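4.2 Street names and district labels in listing text

Hosts of short-stay apartments rarely describe location with a map reference alone. In the listings gathered from the Brotach platform, the first sentence usually gave a district, a street or a nearby public building, and the number of beds came later. We coded each opening paragraph for these three kinds of place reference. Listings written by management firms, of which Fiore was the largest in our sample, used the district label most often. Owner-written listings favoured the street and were more likely to add a remark about the neighbourhood.

The interview group consisted of 11 hosts, 7 of whom let a single studio. Interviews were held in June, in the host's own unit where possible. Each host was asked to read the opening paragraph of their listing aloud and to say which guests they had in mind when they wrote it. Most named couples on a first visit to the city. Hosts with a unit more than two tram stops from the centre tended to name returning guests, and their texts gave walking times to shops and laundries in place of monuments.

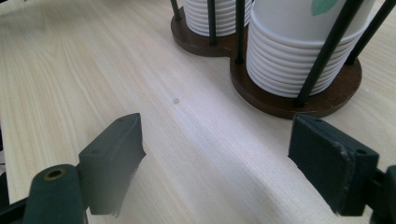
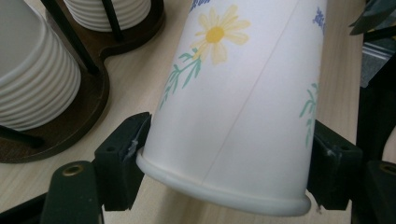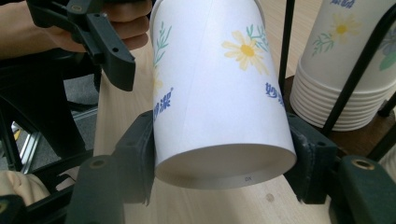

Figure 2. Tabletop with cup holder (first panel); paper cup with printed flowers (second and third panels).

One host disagreed with our coding of the street name as a location reference at all, saying that guests never look the street up before they book and that she puts it in the first line so the taxi driver can be shown it on a phone. Her own listing had been rewritten twice on the advice of Etora, the agency that handles her keys, and both times she had put the street back.

Her objection led us to recode the owner-written listings with a separate category for arrival information. Of the 107 listings in this group, those with a street name in the first sentence were also the ones most likely to mention keys, entry codes or parking in the same paragraph. The pattern was weaker among listings copied across to Fliltov, where arrival details have their own field and are hidden until payment. We therefore treat the street name as serving both purposes in the analysis that follows, and report the district label separately.

Translated listings raised a further difficulty. Some hosts kept the local word for street and others replaced it, occasionally within the same paragraph. We counted both forms as one reference.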